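Home | News | Workshop Bookings | Tool Inductions | Newsletter Archive | Contact

Two-arm bench at Flisach: April progress
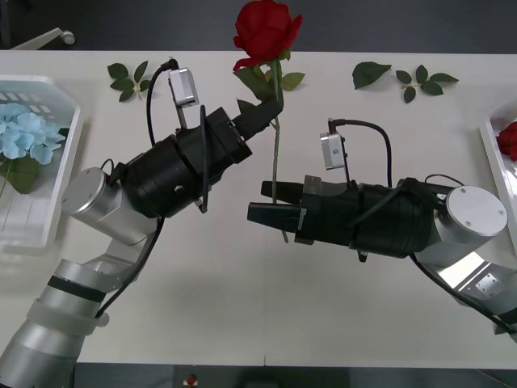 The handover routine is now the main job on the Stiltinel build. The task is simple to state. The left arm holds an artificial flower by the stem, the right arm approaches with its gripper open, closes, and the left lets go. Stems are thin and flex under load, so most of the tuning so far has gone into approach angle and closing speed.

Both arms carry a wrist camera on a short mount above the gripper. The first camera brackets were printed at 4 mm and flexed enough to spoil calibration. The replacements are thicker and have held their offsets since they were fitted. Cable slack at the wrist is still a compromise. Too little and the connector pulls at full rotation; too much and the loop gets into the camera's view. Current practice is to leave a generous arch and re-tie after any change to the joint limits.

We logged 116 handover attempts this month using the red rose. Failures fell mostly into 2 groups: the stem rotating in the fingers as the second gripper closed, and the left arm releasing before the right had a firm hold. A short delay before release dealt with most of the second group. Rubber facing on the fingers will be tried for the first.

The hydrangea has a much wider head and needs a lower grip point. It gets its own set of trials once the rose settings are fixed.

The base plates were re-levelled and the spacing between them is now 940 mm, centre to centre. Anyone with older Tisby config files should update that value before running the arms. Please check the emergency stop before powering up, and return loose leaves to the trays when finished.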